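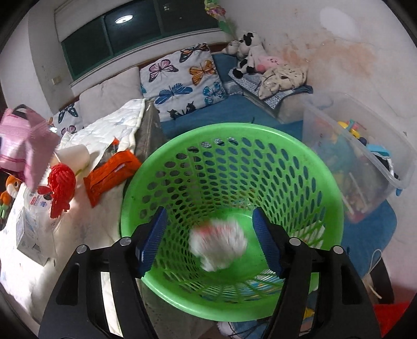 Femke De Bruijn asked in writing that the bedroom section be completed before the kitchen section this time, as the last report left two of the upper rooms without remarks. The order below follows that request.

# Furnished Unit Safety Checklist

**Property:** Gedside House, Unit 1193
**Inspection date:** 19 July 2023
**Managing office:** Clillar Residential
**Status at close of visit:** Passed with corrections

Mark each item S (satisfactory), C (correction required) or N (not applicable). Comments are required for every C.

## 1. Bedrooms

- [S] Smoke alarm present and sounds when tested
- [S] Window opens fully and stays open without a prop
- [C] Window guard fixed at all points
- [S] Outlets firm in the wall, cover plates intact
- [S] Bedding and laundry kept clear of the baseboard heater
- [C] Tall furniture anchored to the wall

*Comments:* The guard in the rear bedroom is missing its lower left screw and moves when pushed by hand. The Balletti wardrobe in the same room has its wall bracket attached to the cabinet but not to the stud. Both items are to be corrected by the managing office. The tenant is asked not to store anything on top of the wardrobe until the bracket is in place.

## 2. Hallway and Stairs

- [S] Handrail secure along its full length
- [S] Lighting works from both switches
- [C] Floor clear for the full width of the exit path
- [S] Carbon monoxide alarm within its service date

*Comments:* A shoe rack stood beside the front door and reduced the clear width to less than the 30 inches required under the lease rules. The tenant moved it during the visit. The item remains marked C because it was open on arrival.

## 3. Kitchen

- [S] Extinguisher charged, pin and seal in place
- [S] Range hood filter clean
- [C] Outlet near sink protected and trips on test
- [S] Cleaning products stored apart from food
- [N] Gas shutoff labeled

*Comments:* The outlet to the right of the sink did not trip when the test button was pressed. It was switched off at the panel and tagged. Peeters Electric has been given the work order. The unit is all-electric.

## 4. Bathroom

- [S] Exhaust fan runs and draws air
- [S] No leaks at supply lines or trap
- [S] Hot water at or below the posted limit
- [C] Caulking sound at tub edge

*Comments:* Caulking has pulled away at the faucet end. No softness was felt in the floor. Recheck at the October visit.

## 5. Portable Appliances

- [S] Cords free of cuts and tape repairs
- [S] No heater run from an extension cord
- [S] Power strips not connected to one another

*Comments:* One portable heater, rated at 900 watts, is kept in the hall closet. The tip-over switch worked. The tenant was reminded that the house rules do not permit any portable heater above 2000 watts.

## 6. Corrections Outstanding

| Item | Responsible | Due |
|---|---|---|
| Window guard screw | Clillar Residential | 5 working days |
| Wardrobe bracket | Clillar Residential | 5 working days |
| Kitchen outlet | Peeters Electric | Before further use |
| Tub caulking | Clillar Residential | October visit |

A copy of this checklist is to be left in the unit. Tenants may submit written remarks to the managing office, and these will be attached to the inspection record.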